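The long life of a sofa

We use cookies to remember your reading preferences and to measure how our pages are visited. Accept all | Manage settings

When I moved to Grukside I had two suitcases, a kettle and a promise from the landlord that the flat was furnished. It was furnished with a wardrobe. For 13 nights I slept on a mattress on the floor and ate my dinner on the window sill, and I was surprised to find that what I missed was not the bed or the table. I missed having somewhere to sit that was soft and had a back.

In my own language we have two words for the sofa. One is for the sofa in the good room, where the guests sit, and the other is for the sofa on which you fall asleep in front of the television. English has sofa, couch and settee, and it took me years to understand that these words speak about the family who uses them more than about the furniture. My neighbours on the left have a settee. My neighbours on the right have a couch. I have been inside both houses and I could not see a difference.

I started to be interested in how people choose this object when I went to buy my first one. The big shop on the Bromitz road had a whole floor of them, set in little rooms with no ceilings. People walked from room to room and sat down for a few seconds each time, with their coats on and their bags on their knees. Nobody sits like this at home. I watched a couple choose a very expensive corner model in this way. They sat straight, as if waiting for a dentist, and then they went to pay.

A retired upholsterer, whose workshop was behind the old market, told me later that you should take off your shoes and lie down. If the shop does not like it, go to another shop. You should bring a book and read 20 pages. He had repaired the chairs and sofas of Grukside for most of his working life, and he believed that half of the bad backs in the town had been bought on a Saturday afternoon by people in a hurry.

His workshop smelled of glue and old dust. He let me sit on a stool and watch him take apart a two-seater from a hotel. Under the cover there was a layer of wadding, then foam, then a piece of rough cloth, then the springs, and under the springs were the bands of webbing that hold everything up. When a sofa begins to sink, most people blame the cushions. They buy new ones, or they push a board under the old ones. Very often it is the webbing that is tired — a small repair if you catch it early, and a large one if you wait until the springs have come through.

He also showed me how to find out if a frame is good before you pay for it. Lift one front corner from the floor, to the height of your hand. If the other front leg comes up soon after, the frame is stiff. If it stays on the floor while the whole front twists, leave it in the shop. I have done this test many times since then, sometimes in the houses of friends, and I am no longer always invited to help with moving. 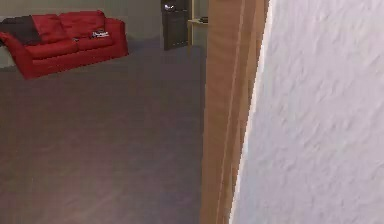

Colour is a more difficult subject, as there is no test for it. The shops sell mostly grey. I asked a saleswoman why, and she answered that grey goes with everything, which is true, but so does fog. My grandmother kept a dark green sofa under a flowered cloth, and the cloth was under a sheet of clear plastic, and the plastic came off only in December, when the family from the city arrived. We children were allowed to touch the green for one week. I think I remember that colour better than any picture on her walls.

People who choose a strong colour usually say that they were afraid on the day of delivery. For the first week the room seems to have a stranger in it. Then the eye gets used to it, and after some months it is the walls that look strange, and they get painted. A woman in my street bought a yellow one and has since changed her curtains, her lamp and, she says, her habits. She drinks her coffee in that room now. Before, it was only a place to walk through on the way to the garden.

There is also the question of where to put it. In the houses where I grew up, every piece of furniture stood against a wall, and the middle of the room was kept free for dancing, or for the ironing. In magazines the sofa floats in the middle and has a narrow table behind it. I tried this once. I walked into the narrow table every night for a month, and then I put the sofa back. A small room can be happier if the sofa faces the door, so that you see who comes in, and I do not think it matters much if this means that you cannot see the television.

The hardest part is getting it home. My own sofa came from a small maker called Brosik, second hand, for 272 pounds with the delivery included. The delivery was two young men and a staircase with a turn in it. They tried it flat, then standing, then on its back, and finally they took off the feet and the door of my flat. It took 4 screws to put back the door, and I found three. I should have measured the stairs before, and above all the turn. Everyone measures the room.

Since then I have followed the fashion for the low Japanese style a little, mostly through the showroom of Sekiguchi, where the seats are so near to the floor that you have to plan how to stand up. They are beautiful. My knees did not agree, but I understood there something about height. A seat should let both feet rest flat, with the thighs level. For tall people, and for older people also, some wooden blocks under the legs can make more difference than a new purchase.

The care is simple and most of us do not do it. Turn the cushions when you change the bed sheets. Keep the sofa away from the radiator by the width of a hand, and out of strong sun if you can. Use the vacuum cleaner with the soft brush, and go deep into the gap at the back, where the small coins and the sand collect — sand works like a file on the seams. For a spill, press with a dry cloth and do not rub. Try any cleaning liquid first on the underside.

The Brosik is in its second cover now. The first was brown and had become thin on the side where I read. The upholsterer had already closed his workshop, so I did the webbing myself, on the kitchen floor, with a tool he had given me and a lot of bad words in two languages. One of the bands is a little crooked. I know exactly which one, and I feel it when I sit down on the left.

Sign up for our newsletter and receive new features by email. You can unsubscribe at any time.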